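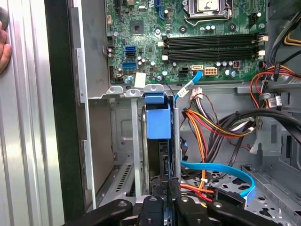

# Was ein alter Rechner noch wert ist

Wer einen Desktop-Rechner zum ersten Mal öffnet, ist meistens überrascht, wie viel Platz darin ist. Man hat jahrelang vor einem schweren Kasten gesessen und sich vorgestellt, er sei voll bis zum Rand. Dann geht die Seitenwand ab, und man sieht eine grüne Platine, ein paar Kabel und viel graues Blech.

Ich schreibe seit acht Jahren über das Reparieren, und Deutsch ist nicht die Sprache, in der ich es gelernt habe. Die Wörter für die Teile im Computer waren mir darum zuerst fremd, auch wenn meine Hände sie schon kannten. Lüfter, Steckplatz, Verriegelung – das klang für mich nach Eisenbahn. Heute finde ich es schöne Wörter.

## Die Werkstatt in Hustthorpe

In Hustthorpe liegt die Werkstatt Dellora, in einem Gebäude, in dem früher Fahrräder verkauft wurden. Seit September nimmt man dort ausgemusterte Rechner aus Büros und Schulen an. 437 Geräte sind in dieser Zeit auf die Tische gekommen. Ein Teil wird wieder zusammengebaut und günstig abgegeben, der Rest wird zerlegt, sortiert und weiterverkauft oder zum Wertstoffhof gebracht.

Die Arbeit beginnt immer gleich. Netzkabel ziehen, den Einschaltknopf einige Sekunden gedrückt halten, Gehäuse öffnen. Danach wird geschaut, was noch vorhanden ist. Viele Firmen behalten die Festplatten, und auch der Arbeitsspeicher fehlt oft. Dann stehen die weißen Klammern an den schwarzen Steckplätzen wie kleine Türen, hinter denen niemand wohnt.

Ein Rechner ohne Speicher ist kein Verlust. Gebrauchte Module liegen bei Dellora in Schachteln, nach Bauart und Größe beschriftet, und zwei davon sind schnell eingesetzt. Man muss nur die Kerbe richtig treffen und dann mit mehr Kraft drücken, als man sich am Anfang traut. Wenn die Klammern einrasten, hört man es.

## Kabel und Geduld

Schwieriger sind die Kabel. Ein SATA-Kabel ist flach und leicht, und sein Stecker ist so klein, dass man gern am Kabel zieht und nicht am Stecker. So bricht der Kunststoff an der Buchse, und der Anschluss ist verloren. In der Werkstatt hängt deshalb ein Zettel an der Wand: »Am Kopf fassen!« Die bunten Anschlüsse auf der Platine haben ihren Sinn, aber er ist von Hersteller zu Hersteller verschieden. Man schlägt besser im Handbuch nach, als nach der Farbe zu gehen.

Beim Prozessor wird es ernst. Er sitzt unter einem Metallrahmen, der mit einem Hebel gespannt ist. Der Hebel steht unter Druck und will nach oben springen, man führt ihn also langsam mit dem Finger. Bei manchen Sockeln liegen darunter Hunderte feine Kontakte, und ein verbogener genügt, damit der Rechner nicht mehr startet.

## Was übrig bleibt

Die fertigen Geräte kosten bei Dellora höchstens 100 Euro. Verkauft werden sie im Laden Gronow, zwei Straßen weiter, zwischen Lampen und gebrauchten Radios. Für Vereine gibt es den Fonds Darine, der in diesem Jahr 800 Euro für Monitore und Tastaturen zur Verfügung hat.

Ich habe mir dort selbst einen Rechner geholt. Die Seitenwand habe ich zu Hause gleich noch einmal abgenommen – aus Neugier, und um den Staub in den Ecken mit einem Pinsel zu entfernen.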